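Skirnotell Facilities Helpdesk
Ticket: Sticky worktop and ants, second floor kitchen, Clurkusside
Opened by: Hsiu-ying Hsu
Assigned to: Gunther Diekmann
Status: Open, waiting on part

Hsiu-ying Hsu, 02/11/2018

Hello Gunther, and sorry to land another kitchen one on you so soon after the dishwasher! The worktop to the left of the sink has gone tacky again. I wiped it down with hot water and washing-up liquid before I went home last night, and by the time I'd made my first tea this morning my sleeve was sticking to it. We also have ants, not very many, but they are coming up behind the recycling tub and they seem to know exactly where they're going.

Could it be the bin? I did lift the liner out and there was a brown puddle underneath.

Gunther Diekmann

Morning Hsiu-ying, no trouble at all, I'd much sooner hear early. I went up with a torch and had a good look. The puddle is old drink, cola by the smell of it, and the liner has a split along the bottom seam. I have washed the tub out, dried it and put a fresh liner in. The ants are getting in where the sealant has come away behind the pipe, a gap of nearly 3 cm, so I've put a bait station down there. Please leave it be, even if it looks busy for a few days – they carry the stuff home with them.

That doesn't quite explain the worktop, though. Would you mind telling me what people do with their cans before they go in the tub?

Hsiu-ying Hsu

Well, I asked round at lunch, and I think you've put your finger on it. Most of us stand the can by the sink meaning to rinse it, then the phone rings or somebody comes in with a question about the Arai order, and there it stays until whoever is last out tips the lot into the tub. I'm as guilty as anyone. The ones that get left are hardly ever empty, either. There's always that last mouthful you don't fancy once it's gone flat.

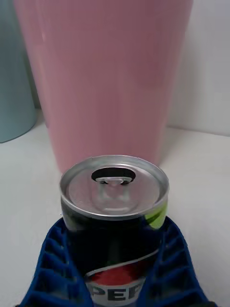
I've now put a washing-up bowl in the sink for cans only, and a little note on the cupboard door asking everybody to pour out the dregs, rinse, and leave the can upside down on the rack before it goes in the tub. The worktop has had a proper scrub with bicarb and feels a good deal better under the hand, though there's still a dull patch by the kettle that I can't shift.

Gunther Diekmann

Lovely, thank you, that is more than most floors would do. The dull patch is probably where the finish has worn, so please don't scrub it any harder or you'll have a bigger one. I've asked Grakum for a new tub with a solid inner bucket, so that a split liner won't matter so much, and I'll seal round the pipe once the ants have stopped. They did the same in June on the ground floor and it took a good week to see the last of them. Leaving this open until the tub arrives – do shout if the worktop goes tacky again in the meantime.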